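Sound Engineer and Sample Recordist (one position, full-time)
Zistinau Audio

Zistinau is a small company that makes sampled instruments and the recording tools that go with them. We are looking for one person who loves to record acoustic instruments and has the patience to edit what was recorded. The position is open from now and we would like to fill it as soon as we find the right person.

What we are working on

Our main product is Prorex, a library of string and woodwind instruments that sells for $399. Version 2 came out in December. It was well received by composers for television, but many of them wrote to us that the soft notes of the cello and the bass clarinet are not as natural as the loud ones. They are right. The next version will be recorded again from the beginning for these two instruments, with more dynamic layers and with true legato transitions instead of the crossfades we use today.

In parallel we prepare a second and smaller library, which has the working name Billar. It will contain only percussion played with hands and soft mallets: frame drums, wood blocks, glass bowls and some objects from the household. It is a more playful project, and you will have much freedom in it.

What you will do

You will plan the sessions together with Afshin Alipour, our head of recording. This includes choosing microphones, making the note lists for the players and keeping the session log in good order. During the sessions you sit at the desk and you are the person who says "again, please" to a musician who already played the same note many times. This needs a friendly character.

After the sessions comes the longer part of the work: cutting, denoising, tuning where it is necessary, naming the files and mapping them in the sampler. You should expect that one day of recording gives you several days of editing. We do use scripts for cutting and naming, but each sample is still heard by a person before it goes out.

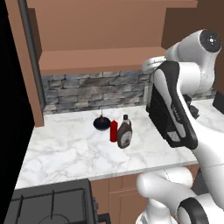
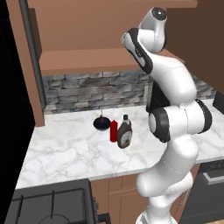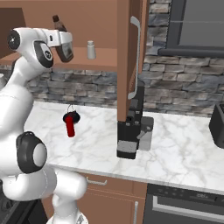

Billar will need a different kind of listening than the strings. A cello player controls the tone until the end of the bow, but with household objects the sound is decided by the material and by the place where you strike it. A marble countertop, like the white one with gray veins in the first picture, would be a good test for your ears: think how you would mic a soft mallet on a heavy stone surface, how close, and what you would do about the low resonance of the furniture under it. We will ask you a question of this type in the interview, and there is more than one good answer. Afshin himself prefers a pair of small condensers very near and one ribbon far away, but he has been convinced of other setups before.

What we expect from you

You have at least two years of experience in recording acoustic instruments, in a studio or as a freelancer. You know one of the usual samplers well from the inside, with layers, round robin and release samples. You can read a score. You can hear a bad edit, and you also can say where it is. Basic scripting is a plus — it does not matter in which language. A degree in sound is welcome but we do not ask for it.

English is the language in our office. Most of us learned it as adults, so please do not worry about small mistakes.

What we offer

A permanent contract after a trial period of three months, flexible hours outside the session days, and a quiet editing room with a door that closes. You may use the Nakamura room, our larger live room, for your own recordings in the evenings when it is free. Your name will be printed in the credits of each library you worked on.

How to apply

Please send a short letter, your CV and three audio examples to Sepehr Kermani, who takes care of hiring. One example should be a raw recording without any processing. For each example write a few lines about the room, the microphones and what was your own part in the work. Please send WAV files by a download link, not as attachments.

The last day for applications is Feb 1, 2024. Interviews are by video first, and then in our studio — travel costs for the second one are paid by us. Every applicant receives an answer.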